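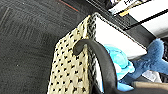

Radu Hodoroagă left a comment on my July tote post saying that lining a bag is a waste of good fabric, since the lining is the part you never see, and could I please show a quick unlined version instead. Radu, I love you for reading, but no! I see the inside of my bags every single day, usually while digging for keys. So we're doing the lined one, properly this time, with the braided trim running down the side, which is what most of you wrote in about anyway.

The polka dot tote with the white inside is the one I've carried the most this year. Cream with small black dots on the outside, plain white on the inside, black handles. I went with white for the lining because dark linings swallow everything (my old navy bag ate a pair of sunglasses for most of a winter). Yes, white gets grubby. It also gets washed.

What you need

Outer fabric, something with a bit of texture and body. Mine has a fine, slightly nubby surface and I got it as an end-of-roll piece at Kimutwood, where the remnant bin is by the register and I have no self-control.
Lining fabric in plain white.
Fusible interfacing, medium weight, enough for both outer panels.
Braided trim in black and white, the narrow kind. Buy more than you think. I bought exactly enough once and ended up with a gap at the bottom corner that I had to hide with a button.
Two black handles, the curved ready-made sort with a matte finish. I order mine from Benjelloun.
An 80/12 needle, thread to match the outer fabric, clips, chalk, an iron.

Cutting

Cut two outer panels and two lining panels using whatever tote you already like as a guide. Lay it flat, trace around it, add half an inch for seams. That's my whole pattern-making method and it has served me fine. If you've got dots, check which way they run before you cut. Mine sit on the diagonal, and on my first go I flipped one panel around and then stared at it for a whole evening wondering why the bag looked seasick. Put both panels right side up, same direction, then cut.

Now trim the lining pieces a hair smaller than the outer ones, an eighth of an inch off each side. It stops the lining from bunching up inside like a sock that's slid down in a boot.

Fusing

Iron the interfacing to the back of the outer panels. Press, lift, move over, press again. Don't slide the iron or you'll get ripples, and ripples under polka dots are very, very noticeable. Let it all cool flat before you pick it up. I leave mine on the board and go make coffee.

The trim

This is the bit people get nervous about, and I did too. The braid goes along the side edge of the panel, on the right side of the fabric, with its raw edge lined up with the raw edge of the panel. Clip it every couple of inches. Baste it down with a long stitch close to the edge, using your zipper foot so you can get in snug.

Go slowly. Braid stretches when you pull it, then shrinks back when you let go, and the panel puckers along with it. I just let it lie there and feed it through with my fingertips, hardly touching it. At the bottom corner leave a tail and tuck it into the seam allowance.

Then put your outer panels right sides together, trim sandwiched in between, and sew down the sides and across the bottom. Turn it out and have a look. If there are spots where the basting thread shows, go back over them from the wrong side a little closer to the braid. I always have at least one.

Putting in the lining

Sew the lining panels together the same way but leave a hole in the bottom for turning, big enough for your whole hand. (I used to leave a tiny neat one. Never again.) Slip the outer bag inside the lining, right sides facing, match up the side seams, and sew all the way around the top.

Pull the whole thing through the hole. It'll look terrible, like laundry. Keep going, poke out the corners, stitch the hole closed and push the lining down inside. Press the top edge well and topstitch it.

Handles

My handles go on last. Mark where the ends should sit with chalk, hold the bag up in front of a mirror, and move the marks, because they're never right the first time. Stitch the ends on by hand with doubled thread, going through every layer. My machine is an old Urko and it flat-out refuses that many layers, though my sister does hers on an Itema and says it goes through like butter. Good for her!

Tug on them before you trust them with anything. I load mine up with library books and walk around the house for a bit.

A few things you've asked

Can you skip the interfacing? You can, the bag will just slump more. Some people like that.

Can it go in the washing machine? Mine does, cold and on gentle, and the braid has held up. Dry it flat with a towel stuffed inside.

How long does it take? My last one took an afternoon plus 20 minutes the next morning for the handles, and I'm slow.

I've got enough of the dotted fabric left for a zip pouch, so that's up next if I can find a white zipper that's the right length.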